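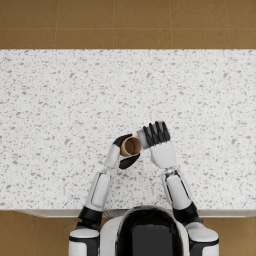

Can a machine do your kitchen chores yet? Tips for the impatient

Every March, when I do the big cleaning, I get the same letters from readers. They saw a robot somewhere and want to know if they should wait for it before they buy a new dishwasher. My short answer is: do not wait. The longer answer needs some tips, and most of them are useful even if you never own any machine.

Cups and other light things

Paper cups are harder than plates. A plate can be held strongly, but a paper cup gives way as soon as you squeeze it, and if you squeeze too little it slides out. A robot with two hands and black fingers can have a cup in one hand and something else in the other, and I like to see this, but holding is the easy half of the chore. The other half is to put the cup down standing up, on the place you wanted, without pushing over what is already there.

If you plan to try any kind of helper machine at home, start with paper cups and not with your glasses. I learned this with a small arm from Pulteo which I had on loan for 17 evenings. It broke one glass on the second evening and after that I gave it only paper.

For humans the same rule is good. When you carry two things over the counter, tilt the empty one and keep the full one straight.

Clear the counter first

Machines like an empty counter and so do I. Move the toaster, the bread board and the fruit bowl away before you begin any work. A speckled stone top is pretty but it hides crumbs very well, from you and from a camera too. I wipe mine with a damp cloth in one direction only, and then I bend down and look along the surface against the light. What the eye does not find, the palm of the hand will find.

Do not use vinegar on marble. I repeat this every year.

What works already

Floors, mostly. The flat round vacuum is a good servant on tile, as long as the grout lines are not deep. Mine is a Hirkon and it needs its brush cleaned once a week — hair is the worst. Cut the hair with a small seam ripper along the brush and pull it off with tweezers.

Dishwashers also, of course. We forget that this is a robot too, only without arms.

What does not work yet

Folding a fitted sheet. Taking wet lettuce out of a bowl. Finding the lid that belongs to the box. My neighbor Benjamín Palma repairs packing machines at Ukness, and he told me that their line closes 200 boxes in the time I need for making coffee, but if one box comes with a bent corner, a person must walk over and fix it. In my kitchen every box has a bent corner.

Mrs. Baranauskienė wrote to me to ask if a robot could at least sort the recycling. Maybe in some years. Until then, rinse the cans, press them flat and keep paper cups separate — many have a thin plastic layer inside and your town may not take them with the paper. Call and ask, the rules are different everywhere.

Next month: getting the smell out of a thermos.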